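Settlement Geography, Unit 2: Port towns and their hinterland
Handout prepared by Ilgın Tekin

Skodard is a small port town at the mouth of a short river. The last count gave it a population of 1277, and most of these people live on the east bank. The west bank belongs to the municipality of Tostuvley, so one harbour has two local councils.

Terms to know before the seminar:
Hinterland: the inland area which sends its goods through a port.
Twin settlement: two places that grew side by side but kept separate governments.
Breakpoint: the line where people begin to prefer the other town for shopping and services.

The old grain road from Jestell is 20 kilometres long and it still decides the shape of Skodard. The main street follows it, and the market stands where it meets the quay. Please read Hacer Bozkurt's chapter on river mouths, up to page 89, and mark the breakpoint on your own map. Bring the map in March, when we compare the two banks.
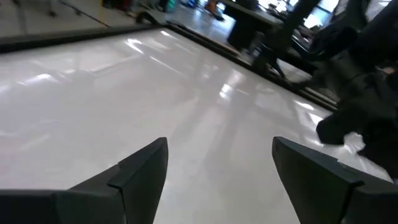 The maps should be in pencil, so that we can correct the line together.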